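The Price on the Shelf and the Price You Eat

My grocery store in Stanton put up new shelf tags in April. The price is printed large, the unit price is printed small, and the unit is whatever the store feels like that week. One brand of crackers is priced per ounce. The brand beside it is priced per pound. A third is priced "each," as if I were buying a lamp.

I'm told this is progress. The chain's flyer called the tags "shopper first," and I kept the flyer, mostly out of spite. Which shopper? The one with a calculator and a free afternoon?

The usual defense of shrinking packages goes like this: costs go up, people hate price increases, so the company takes out a little food and leaves the price alone. Everyone is happier. I have heard this from friends who are otherwise sensible. I don't buy it. If people would be just as happy knowing, the company could print the change on the front in the same big type it uses for "new look." It never does. I own a box of Vellmont oat squares that has had a new look three times, and I have yet to see a new look with more oats in it.

Then there's the small pack, sold to us as self-control. Buy less, eat less, waste less. Maybe. A small bag costs more for every bite, and most people I know open the second one.

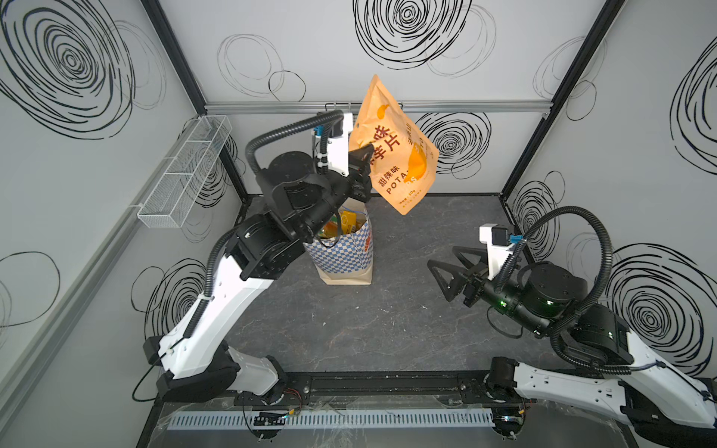
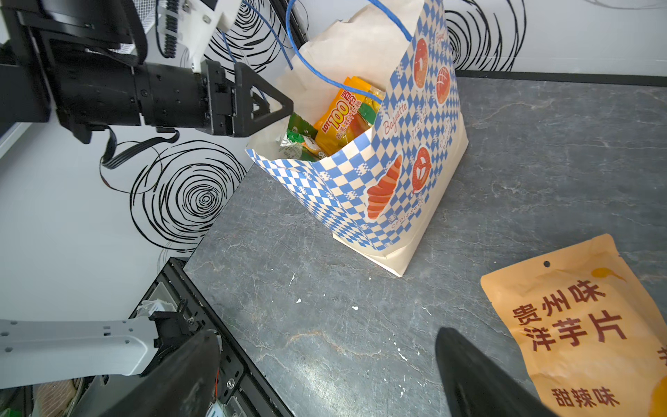 Snacks, bagged and carried.

The other thing I doubt is the loyalty discount. Sugden Market, across the river, will take 200 points off my account in exchange for a dollar. To get those points I have handed over my phone number, my birthday and a complete record of how much cheese I eat. The sign says I "saved" on 300 items last year. Saved compared with what? The full price on many of those shelves looks like a number that exists so the card can knock it down. I asked at the service desk how long the coffee had sold at full price before it went on sale, and was told to try the website. The website told me to ask in the store.

People who like these programs say I could just leave the card at home. Sure, and pay the made-up price. That's a strange kind of choice.

I don't want a new agency or a 1,000-page rule book. One unit for each kind of food would do it, in type as large as the price, plus a plain notice on the package for six months after the contents shrink. Stores tell me this would clutter the shelf. The shelf at my store currently holds a cardboard surfboard advertising Warari iced tea, so I think there's room.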